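1/ OK so I finally moved my savings out of the big bank and into a tiny credit union, and a bunch of you asked how it went. Thread, with all the boring parts left in.

2/ Quick background: Justow (my old bank) raised the monthly fee again in November. I was keeping 288 dollars in a checking account that was slowly eating itself. I called, sat on hold for 40 minutes, and got offered a credit card.

3/ My neighbor Radek Vávra has been with Slanina Credit Union forever and he would not stop talking about it at the mailboxes. Fine, Radek. You win.
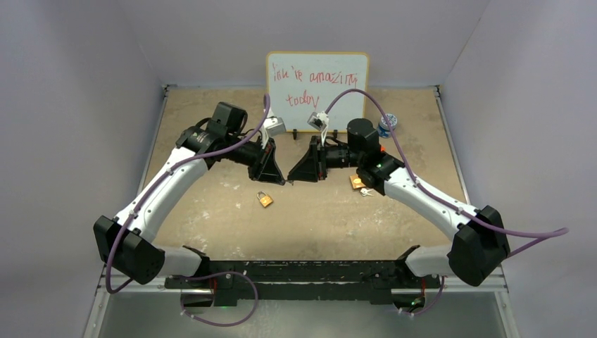 4/ Opening the account took one visit. You need a photo ID, something with your address on it, and five bucks for the share account — that's the part that makes you a member. I brought a water bill. They wanted it to be recent, and mine was, barely.

5/ Then comes the annoying bit, moving all the autopays. I went through my old statements line by line and wrote everything down on paper. Found a Privden subscription I thought I'd canceled ages ago!! So that's gone now.

6/ Things I'd do in this order if you're switching:

Move your paycheck first and wait for one full deposit to land.

Switch the bills next, the big ones before the little ones. Rent was the slow one for me.

Leave a cushion in the old account for stragglers. I left 300 and was glad I did — my car insurance hit it twice.

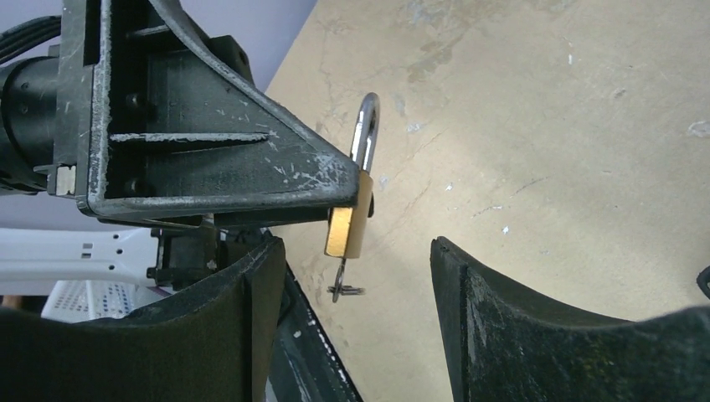 Close the old account in writing and ask for a letter saying it's closed. Keep the letter.

7/ Downsides, to be fair: the app looks ancient and the branch shuts at 4:30. Still no fee, though, and a person picks up the phone. Ask me about the car loan another time, I'm still mad at Justow about that one.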